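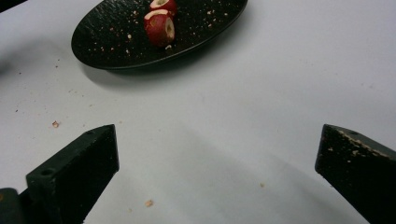
So the thing you have to understand about Ondel is that it only had 142 movies. That was the whole service! You paid your two bucks a month (okay, it went up to three, and I complained, and then I paid it) and you got 142 movies, most of them from countries where it was raining.

I signed up for a submarine picture called Pondik. A guy at my old job swore it was the scariest thing he'd ever seen. I watched it that first night with the lights off and it was ninety minutes of men being polite to each other in a hallway. I loved it. I went back to work and told him so and he said no, no, the other Pondik.

There was no other Pondik. I looked.

But I kept the subscription, and by November I was watching one every night after the dishes, going down the list in order, and that's how I got to Vörös. The page said it ran 2 hours. The little bar at the bottom said 1,757 minutes. I figured somebody had typed it in wrong, so I hit play.

It opens on a woman waiting for a bus. Nice red coat, big paper bag. She waits. I got up and made toast and came back and she'd sat down on the bench. I said "good for you" out loud, to my television.

The bus came 30 minutes in. She didn't get on it! I yelled. My downstairs neighbor yelled back.

After that I was in trouble. I'd put her on while I folded laundry. I'd put her on in the morning and eat breakfast with her, and some mornings she'd be eating too, a roll out of the paper bag, and I'd slow down so we'd finish together. It got dark where she was. Buses came, with names on the front – Ulline was the one I wanted her to take, I can't tell you why, it just sounded like a place with good lamps.

Then one night Ondel sent an email. They were shutting down at midnight, thank you for being a member, please enjoy something from our library.

I had four hours left and 211 minutes of movie, so I made popcorn and took the phone off the hook. It started snowing on her. She turned up her collar. A bus pulled in with Ulline on the front, and the door folded open, and the driver looked right past her, out at me, and waited.

I checked the clock. Then I went to find my coat.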